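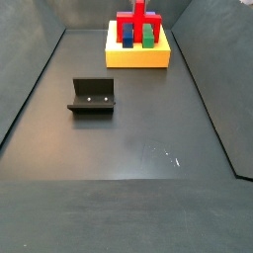 Unit 4: Planning and costing a small robot cell
Course handout, last revised 2025-08-20
Tutor: Ibrahim Onyeka

What this unit covers

By this stage you have a task in mind and a rough idea of which arm you would like. This unit is about the money, and about the order in which you spend it. The worked case is the block cell at the Akande workshop. The task there is stacking and unstacking coloured blocks, including an arch shape on a wide base. It is a small job, but the budget has the same headings as a large one.

Bring your draft from Unit 3. You will need the task sheet and the floor sketch.

4.1 Start from the task sheet

Write down every part the gripper has to hold, with its size and weight. Do the same for the gaps between parts. An arch that sits over two upright blocks is harder than a plain stack, as the fingers need room on the way in and again on the way out. Most students who overspend do so because they priced the arm first and found out later that the gripper did not suit the parts.

For each part, note:
- the widest and narrowest face the gripper may have to close on
- whether the part can be placed either way up
- what it rests on, and what rests on it
- how many spares you will hold

4.2 The five budget headings

Use these headings in your submission, in this order.

Arm and controller. One quotation is not enough. Get two at least, and check that both include the cable set and the software licence for the same number of years.

Gripper and fingers. Price the fingers separately from the gripper body. Fingers wear and get bent, and you should allow for a second pair in the first year.

Enclosure and floor. Walls, floor panel, brackets, fixings and lighting all go here. Sloped walls take up more bench than you expect, so measure at the top edge as well as at the floor. A dark matt floor shows scuffs and white marks after a while. If you plan to use a fixed camera, put a replacement panel in the budget.

Parts and fixtures. Blocks, trays, brackets, stops. This line is nearly always too low in student drafts. Small L-shaped brackets cost little each, but the machining time does not.

People's time. Setting up, testing, resetting the parts between runs, and cleaning. Put hours against it even if nobody is being charged.

4.3 Worked figures for the block cell

The two suppliers asked to quote for the enclosure were Vundeo and Zullico. Vundeo came in at £285 for the walls and floor panel, delivered flat. Zullico quoted £200 for the same sizes, but with no fixings and with collection from their yard. Adding £20 for fixings and £80 for a van brought Zullico to £300, so the dearer quotation was the cheaper one.

Set your own quotations out in the same way, with a row for each thing one supplier includes and the other leaves out. VAT should be either in both totals or in neither - say which at the top of the table.

4.4 Order of purchase

1. Parts for the task. Buy or make these first and try the task by hand on a bench.
2. Gripper. Test it on the parts before you sign for the arm, if the supplier will lend one.
3. Arm and controller.
4. Enclosure, cut to the reach of the arm you have bought.
5. Camera and lights, once the enclosure is standing.

Steps 3 and 4 are often swapped to use up money before the end of the year. If you must do this, leave the floor panel uncut.

4.5 Running costs

Students tend to stop at the purchase price. Your plan should run for two years and show, month by month, what will be replaced. Finger pads, floor panels and lost parts are the usual items. February is a sensible month for the yearly review in most departments, as it leaves time to get orders in before the accounts close.

Keep a log from the first day. A line for each run is plenty: the date, the task, anything broken, anything swapped. Last year's group had no log for their first term and had to guess at pad wear in the final report.

4.6 Exercise

Hovis Street Annexe wants a second block cell to the same plan, with the enclosure one third wider. Draw up the five headings for it. Mark each figure Q (quoted), C (catalogue) or E (your own estimate). Any line marked E needs a sentence on how you reached it.

Then cut the total by a tenth. Show which lines you changed and what the cell can no longer do.

Hand in one table and no more than two sides of notes. Supplier emails go in an appendix and are not marked.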